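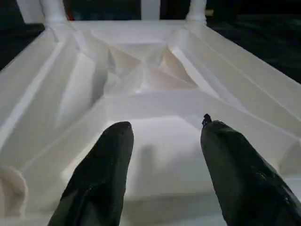 Stacking chairs: cleaning, sorting and storing the white ones

10/22/18

The garden furniture came in at the weekend, and I have now been through all the white plastic chairs with a bucket and a notebook. There are 16 of them. They were bought in two lots, half from a shop in Vanlow that has since closed and half from the Stunbridge market, and until this year I had treated them as one kind of chair. They are two kinds, and most of what follows comes from having finally looked underneath.

Construction

A moulded chair of this sort is one piece. The top of the seat is smooth and gives away very little. The stiffness is in the underside, where the plastic is folded into ribs, recesses and flat panels so that a thin sheet will carry an adult without sagging. On the white ones the ribs run in diagonally from the corners towards a hollow, with a flat panel across the middle and a wide rim down either side. Turned over, the seat is a shallow tray. I mention this because a tray collects things.

What collects in it depends on how the chair has been kept. Chairs left upright get cobwebs and the dried mud nests of some small wasp, mostly in the deeper folds. Chairs left tipped over on the grass get leaf mould and, in two cases this year, a good layer of soil with moss started in it. None of this shows when you sit down. It shows when you stack the chair on top of a clean one and carry the pair through the kitchen.

Cleaning

I did three chairs with washing-up liquid, three with soda crystals and the rest with whichever had worked better, which was soda crystals. The quantities were a cupful to half a bucket of hot water. Gloves are needed.

The order matters more than the product. Underside first, chair upside down on an old towel, dry brush before any water. A stiff brush used dry will take out most of the soil and all of the cobweb. Used wet, it turns the same dirt into paste and pushes it into the corners of the ribs, where it sets. After the dry brushing, wash the panels and the rim with a cloth, then go into the folds with a bottle brush or an old toothbrush. The narrow triangular facets around the hollow took longer than all the rest of the seat put together.

Rinse with the chair upside down, then turn it and rinse again. A single rinse in either position leaves water sitting somewhere. I stood mine on the path against the wall, tilted, and went in for lunch.

For the green film on the legs I used 400 grit wet-and-dry paper, kept wet and used lightly. It removes the film and also the shine, so I would keep it to the backs of the legs. On one arm I got carried away and there is now a dull patch the size of a playing card. It picks up dirt faster than the surface around it. I do not recommend sanding the seat for this reason.

Checking for cracks

With the chair clean and upside down, press on the flat panel with the heel of the hand and watch the ribs either side. A sound seat gives slightly and evenly. A cracked one opens a line along the foot of a rib, and you will often hear it before you see it. Then take each leg near the bottom and push it outwards. The join between leg and seat is where mine have failed in the past, always at the back.

Three chairs did not pass. One had a crack along a rib, one had a split at the back leg, and the third had no crack that I could find but had gone chalky all over and left white powder on my sleeve. Chalky plastic has had too much sun and will break without much warning. I cut the legs off that one and kept the seat as a tray for seed pots, upside down, on the bench in the greenhouse. The other two went to the tip.

Marcelle Delaunay wrote to me in March, after my post on the folding table, to say that she repairs rib cracks with a soldering iron and strips cut from a scrapped chair. I have tried it once. The weld held, but I would not put a guest on it, and the smell stayed in the shed for days.

Sorting

The two kinds differ in the angle of the back and in the width of the arm where it meets the back. The difference is small. Side by side on level ground I could not see it from the front. Stacked, it is obvious: a pile of one kind drops neatly, each seat following the one beneath, and a mixed pile leans and then jams. Last winter's pile was mixed. It took two of us to part the bottom four, and I suspect the split leg dates from then.

I have marked one kind with a dot of blue paint on the inside of a back leg, low down. The other kind is unmarked. Loan Huỳnh, who borrows the lot every summer, has been told about the dots and has promised to respect them.

Storing

Two piles, one for each kind, upright, against the north wall of the shed. I put a folded newspaper between the bottom chair and the concrete. If a pile is stored slightly damp the seats hold to one another, so I left them overnight in the spare room before stacking. A sheet goes over the top, tied loosely at the legs so that air can get in.

I had intended to buy fitted covers. The shop in Nustbridge had one size at £18, and it was too short for either pile by the depth of a seat. The old sheet cost nothing and can be washed.

Still to do: the green table, whose umbrella hole has something living in it, and the footstools. I will also need two replacement chairs before the summer and will be taking one of the blue-dot ones with me to the shop to try the stack before paying.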